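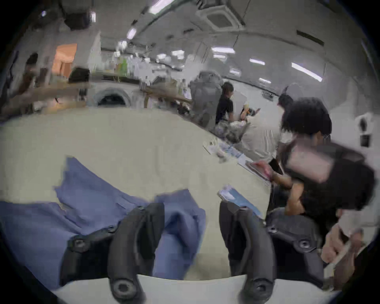
Ask Rochelle Doolan what goes on at Grernetti and she'll have a length of cloth in your hands before she's finished the sentence. "Feel that! It's been somebody's good shirt for years and there's still so much life in it."

Grernetti is the mending and remaking workroom she opened with Mohsin Bajwa, and the long table is where everything starts. They keep it covered with a pale cloth, an idea she pinched from her nan, who bought her first sewing machine in 1952. "You can see every dropped pin on it," Rochelle says. "And you can see your colours properly, blues especially. I love blue on cream."

I came by in July, mid-afternoon, when people were still arriving and dumping their bags. Mohsin reckons the chatting is half the work. "Someone lays out a shirt, someone else has a photo on their phone of a collar they liked, and away we go," he says. "I've learnt more leaning over that table than I did in four years of tailoring."

Last year the group put 396 garments back into wear, most of them with nothing worse than a tired seam. Mohsin's favourite was a work jacket that took 30 patches (he counted them twice, grinning the whole time).

What should a beginner bring along? "Something you already love," says Rochelle. "If you don't care about it you won't unpick it, and there's a fair bit of unpicking, I'm afraid."

She's now keen to try quilted linings before the cold weather's over. Mohsin wants to do trousers. They were still arguing about it, very cheerfully, when I left.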